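Workshop notebook - Prasstead session prep
July 21, 2019

Right, writing this up while it's fresh, mostly for me but also for Inese and Povilas, who both missed the afternoon.

We're doing the employment law breakfast at Prasstead again and this year the topic is automated shift allocation - who is on the hook when a rota system keeps handing the bad shifts to the same people. Heino wanted "liability and the algorithm" as the title. I said no one will get up for that at half seven in the morning. We've parked it.

Running order so far

Doors and coffee, then Kadri opens, then Heino does the case study, then questions, and I mop up at the end. I'd like the questions to be longer than last time. We cut people off just as it got interesting, and the chap from the housing association was still talking to me in the car park!

Case study

We went through the Vaher problem properly (our made-up employer, a bakery chain with a rota tool bought in from a supplier). Facts as they stand: the tool scores staff on "availability", anyone who turns down late shifts drops down the list, and the people turning down late shifts are mostly parents and a couple of people with health conditions. Nobody at Vaher decided any of that. It came with the software.

Pylyp played the employer and was far too good at it. His line was that the supplier wrote the scoring, so go and talk to the supplier. Kadri took him through indirect discrimination step by step and he gave way on everything except justification, where he dug in and said the late shifts have to be covered by someone. Fair point, and I think it's where the room will split, so let's leave it open and let them argue.

Things that didn't work:

- The contract extract is too long. It's two pages and people stopped reading at the indemnity clause. Cut it to the warranty and the indemnity and nothing else.
- I mixed up the two claimants in the handout. In paragraph four she's on nights and in paragraph six she's asking to go on nights. My fault, fixing tonight.
- Heino's slide on data protection is really three slides squashed into one. He knows. He's sulking a bit.
- We never agreed whether the score counts as a decision made solely by a machine when a manager clicks "approve" on the whole rota in one go. Kadri says a click without looking isn't much of a decision. I lean her way but I want to read up before I say so in front of clients.

Numbers

The Kultar room takes more than we need, but it's the only one with decent sound. We have 19 booked, 12 of them from HR teams and the rest a mix of in-house lawyers and a union rep or two. The spend so far is £3,798, and that's with the catering, the room and the printing all in. I had thought the printing would be less. If we shorten the contract extract it will be!

Second scenario

Povilas has been asking for something on the shop floor as well as the office, and I've come round to it. So scenario two is Nimetti, a parts maker (also ours, also made up) bringing in automation on one line and picking who gets retrained. Same questions underneath: what were the selection criteria, who wrote them, did anybody check who was losing out? Plus consultation, which always gets people going.

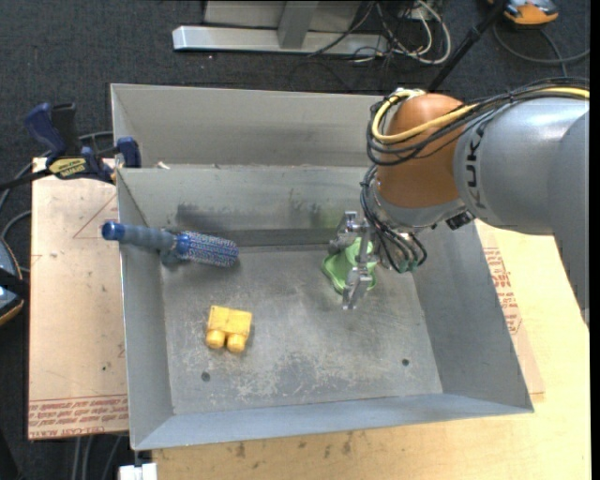

To do before the next run-through

Me: fix the claimant muddle, shorten the extract, think of a title that isn't awful.

Heino: split the data protection slide. Bring the old handout on burden of proof, I can't find mine anywhere.

Kadri: two or three lines on what an employer should ask a supplier before signing. How was it tested, on whom, and can we see the results?

Pylyp: write up the justification argument as you said it today, please, before you forget it - it was better than the one in the notes.

Inese: can you look over the Nimetti facts and tell me if the consultation dates make sense? I changed them twice and no longer trust them.

Name badges still to order.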